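Can it tidy a desk yet?
Posted Mar 16, 2026

Subira Temba asked me last week if she should wait a couple of years and buy a robot instead of paying someone to come in and clean. I told her to keep paying. She wanted a longer answer, so I'm writing one.

I've worked on arms and hands at Biwott since November, most of that time on small chores. Picking up, putting away, passing a thing to somebody. We started with tidying a desk, which sounded like the easy one. A desk is flat, it stays where it is and everything on it is within reach.

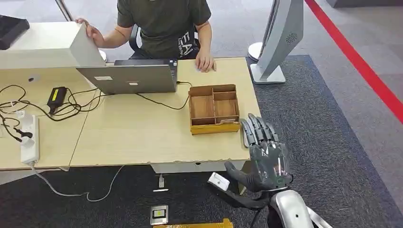
The trouble with chores is that people describe them by the result. "Clear the desk" is three words, and it leaves out every decision. Does the charger stay? Is that cable in use? A person settles all of it without stopping. Our software, which we call Vunov, has to be told or has to guess, and when it guesses it is slow. My test list for a single desk has 30 steps on it, and I keep finding ones I forgot.

Bakari Khaemba, who I share the bench with, thinks the hands are the weak point. I used to agree. Now I think we could do a lot with a plain gripper if the machine knew what it was looking at and what we wanted done with it.

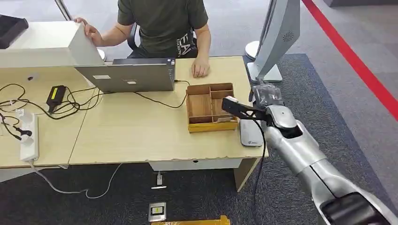

Rigid things with a fixed home are where I would put my money first. A box, a phone, a stapler. Give the arm a tray with compartments and a rule for what goes in each, and the job starts to look like sorting parts, a job machines have done for years. Cables are another matter. A black tangle like the one on the left half of that desk is still the thing I would leave for a person. It has no shape to plan around, and pulling one end moves the other. In my last run of 100 tries at lifting one loose cable and laying it straight, 14 came out the way I wanted. The same week, moving small boxes into a tray failed 9 times out of 100. 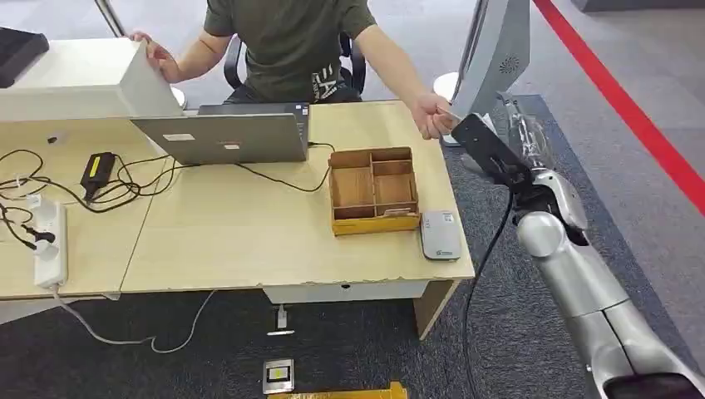 Handing things over sits somewhere in between. The arm has to judge when the other person has hold of the object, and people let go early or tug. Bakari has spent more time on that than on anything else.

Shop floors are further along. I visited a packing line in Jerkthorpe run by a firm called Distine, and the arms there did well — but every carton came in the same way up, on a belt, under good light. A kitchen at six in the evening is a different place.

So, Subira, keep your cleaner. If you want to spend money on a machine now, get a better dishwasher. I'll write again when the cable numbers move.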